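How to Test Whether a Household Chore Is Ready for a Machine

Applies to: single-arm and two-arm manipulators with parallel or soft grippers. Time required: one working shift per chore. Skill level: intermediate.

Vendors describe chores by name. "Folds laundry" and "clears table" appear on data sheets with no statement of starting conditions, time limit or allowed help. The procedure below turns a chore name into a number that can be compared between machines, and between this year's machine and next year's. It was written by Fenna Jacobs and Gunther Mühlbauer for the Evutley bench and applies without changes to a rented kitchen or a corner of a shop floor.

What you need

A fixed camera with a view of the whole work area
A stopwatch or logged timestamps
A printed trial sheet
A set of the objects the chore involves, plus spares
Painter's tape for start positions
One operator and one scorer (do not combine the roles)

Step 1. Write the chore as a start state and an end state

Leave out the motions. For "put away the dish towels," the start state is a pile of towels dropped on a table from elbow height. The end state is every towel folded in thirds, stacked, inside the drawer, with the drawer closed. If two scorers reading the end state would disagree on a borderline result, rewrite it. The drawer clause matters more than it looks. In our September series, most failures on the towel chore occurred after the last fold.

Step 2. Set the time limit

Have a person who has not practiced do the chore at normal speed. Multiply the time by 4 and use the result as the limit. For chores where the machine would run unattended, such as overnight sorting, use a flat limit of 900 seconds. State which rule you used on the trial sheet. Do not change the limit after the first trial.

Step 3. Divide the chore into stages

Typical stages are approach, grasp, transport, manipulate, release and check. Give each its own column on the sheet. A machine that scores zero on the full chore may still pass every stage except one, and the sheet should show which one. Check is the stage most often missing from vendor demonstrations. A machine that folds a towel badly and moves on has no check stage and should be scored accordingly.

Step 4. Run 20 trials

Restore the start state by hand between trials. For soft objects, drop them again; do not arrange them. For rigid objects, move each one to the next taped position in the rotation. The operator may stop the machine for safety but may not nudge, reorient or hand over an object. Any touch ends the trial and is scored as a failure at the current stage.

Keep failed trials in the log, including those caused by low batteries or lost network connections. The owner of a household machine will have both.

Step 5. Change the room

Repeat the full set with three changes made together: different lighting, a different table height, and at least one unrelated object inside the reach of the arm. The drop in score between Step 4 and Step 5 is reported separately as the room penalty. On the Korker arm, Ingeborg Kohlhase measured a small penalty for cups and a large one for anything made of cloth.

Step 6. Record a human baseline with the same end effector

A person using a hand-held gripper with the same jaw geometry as the machine should run the same trials. This separates two questions that are usually mixed: whether the gripper can do the chore at all, and whether the controller can. If a person cannot close a zippered bag with the gripper, the controller is not the problem. The person may look around freely, but only the gripper may touch the objects.

Allow ten minutes of practice before the scored runs. Support cables so that they do not drag on the work, and check that sleeves stay clear of the jaws.
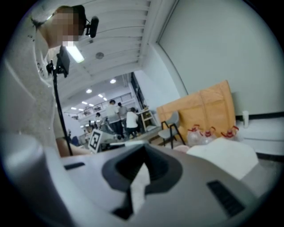 Issue 4, p. 20

Baseline sessions can share a building with other activity. People in the background and ordinary clutter are acceptable provided they stay outside the work area. Keep a fiducial card upright and within view of the gripper camera if you intend to recover the gripper path afterward. White cloth near a white wall is a difficult target for most segmentation models and is worth including in the room-change set.

Step 7. Score and report

Report four values: full-chore success, success by stage, median time of successful trials, and room penalty. Put the human gripper baseline beside each. Do not average across chores. A machine that loads cups well and cannot handle a fitted sheet does not have a useful mean.

Reading the results

Baseline low, machine low: the gripper is unsuitable. Change the hardware before collecting more data.
Baseline high, machine low: the hardware is adequate. Look at the stage columns.
Both high, room penalty large: the machine works at the station where it was trained. It can be used on a fixed shop-floor cell.
Both high, room penalty small: the chore is ready for a supervised home trial.

Very few chores in our log reach the last line. Cup transfer does. Towel folding on the Rieger two-arm unit falls in the third. Bag closing and sock pairing remain in the second.

Known problems

Scorers become lenient late in a session. Friederike Hellwig recommends rescoring the last five trials from video, in shuffled order. Gripper pads also wear during cloth trials, so note the pad change on the sheet and start a new set when it happens.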